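Home Products Bimanual Methods notes Support Contact

Stakament two-arm kit: the packing method, and what it does and doesn't show

The Stakament kit is sold by Grirkton with two arms, two grippers, a wrist depth sensor and a licence for the method called hold-and-fill. The kit is decent hardware. The method is the part buyers ask us about, and we think it has been oversold, so this page goes into it at more length than the brochure does.

The idea is simple enough. One arm keeps a soft bag steady while the other handles the thing that has to go in or come out. Older methods treat the bag as a stiff box, plan one path and hope. Hold-and-fill is trained on demonstrations by people working the arms, and it picks a new holding point whenever the opening sags.

The headline result comes from a write-up by Vittoria Marino and Sotiris Rallis: 602 good runs out of 700, or 86 per cent. We have read the write-up twice and have some doubts.

The 700 runs used four bags. All four were also used in training. A test on bags the policy had never met is mentioned in February's release notes, with no number beside it.

A run counted as good if the item ended up inside the opening. Whether the bag would then close was not scored. Anyone who packs lunches for a living will see the problem.

Runs stopped by the operator for safety were left out of the total. We asked how many there were and are still waiting.

There is also the matter of the wrist sensor. The brochure gives it a good deal of credit for finding the edge of the opening. Shiny foil lining is hard going for most depth sensors, and the write-up has no comparison with the sensor turned off. It may well help – we would like to see it shown.

What we can say is that the holding half of the method looks sound to us. Procházka's older single-arm routine let go of soft fabric far more often on our own bench, and we had no cause to be kind to either.

Kit includes: two arms, two grippers, wrist sensor with bracket, method licence for 16 months. Training bags are not included. Vitano grippers fit with the adapter plate, sold separately.

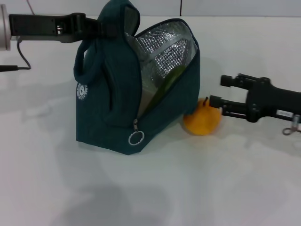 Left gripper on the top of the lunch bag; then the sensor on its wrist bracket.

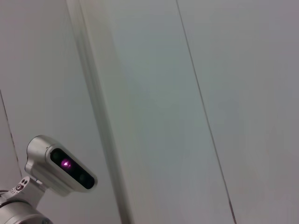

Kevin Quintero writes that we are being too hard on the count. Four bags is thin, he agrees, but most papers on soft bags use one, and at least these authors printed the failures. He would still want the closing step scored before he spent any money, and asks whether the licence can be bought without the arms. It can't at present.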